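Ticket: Label printer prints blank labels after every 20 pieces
Status: Solved
Product: Grastis label printer, desktop model
Opened by: Mareike Vogler
Opened on: Tuesday, May 12, 2020

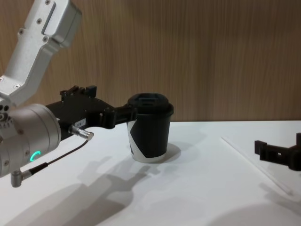 Hello support team,

I write to you because I have tried everything in the manual and the problem is still there. We are a small shop for tea and spices and we print our own labels for the bags. The printer is from December and until last week it worked without any trouble.

The problem is the following. I send a job of 100 labels from the Nisine program. The first 20 are perfect. Then the printer feeds one blank label, sometimes two, and continues. After the blank one, the text sits too low, so the last line (the best-before date) is printed over the gap between two labels. I have to throw these away.

What I have already done:

Turned the printer off, waited, turned it on again. No change.
Cleaned the print head with the cleaning pen that came in the box. No change.
Ran the calibration with the feed button, as on page 33 of the manual. The next job was good, the one after that was bad again.
Changed the USB cable. No change.
Put in a new roll from the same carton. No change.

The rolls have 1750 labels each, and we have always bought the same type. The computer runs Windows 10. I did not install anything new myself, but I cannot exclude that Windows has made an update in the night.

Please tell me what I should check next. I have an order for a customer waiting.

Kind regards
Mareike Vogler

Reply from support (Mohammed)

Hello Mareike,

Thanks for the clear list, it saves us a lot of time. Two questions. In the printer settings, under Media, is the type set to "Gap" or to "Continuous"? And does the same thing happen when you print the built-in test page many times, without the computer?

To print it without the computer, disconnect the USB cable, hold the feed button until the light blinks twice, then release. Please do this until you have passed 20 labels.

Mohammed

Reply from Mareike Vogler

Hello Mohammed,

Thank you for the fast answer. I have checked both.

The media type is "Gap". I did not change it.

Without the computer I printed the test page until well after the point where it normally fails. All of them were correct, with no blank label. So I think the sensor is in order and the fault must come from the computer side, or do I understand this wrongly?

One more observation. In Nisine the label height is 50 mm, but in the Windows driver it says 51.2 mm. I am quite sure that both were 50 before. I have not touched it yet, I wanted to ask you first.

Mareike

Reply from support (Mohammed)

You understand it correctly. Please set the height in the driver to 50 mm as well. Do it in "Printing preferences" and also in "Printing defaults" on the Advanced tab. If only the first one is changed, the old value can come back after a restart. Then close Nisine completely, open it again and run the calibration one more time.

Mohammed

Reply from Mareike Vogler

I have made the change in both places. You were right about the second one, there it was also 51.2.

After this I calibrated and printed a job of 100. There was no blank label and the date is on every label where it should be. Then I restarted the computer and looked in the driver again, and the value stayed at 50. I printed a second job, also good.

I still have one small question, but it is not urgent. When Nisine starts, it now shows the message "Printer profile differs from saved profile". I click OK and it prints normally. Can I ignore this?

With many thanks
Mareike

Reply from support (Mohammed)

Good to hear. The message comes from the old profile, which still has the wrong height in it. Open File, then Printer profiles, select your printer and click "Save current". You should not see it again after that.

I will leave the ticket open until you confirm.

Reply from Mareike Vogler

I saved the profile and the message is gone. For my colleague I have written down the two places in the driver, on a paper next to the printer. You can close the ticket.

Mareike

Ticket closed by support.
Cause: wrong label height in Windows driver.
Solution: height corrected in preferences and defaults, printer calibrated, Nisine profile saved again.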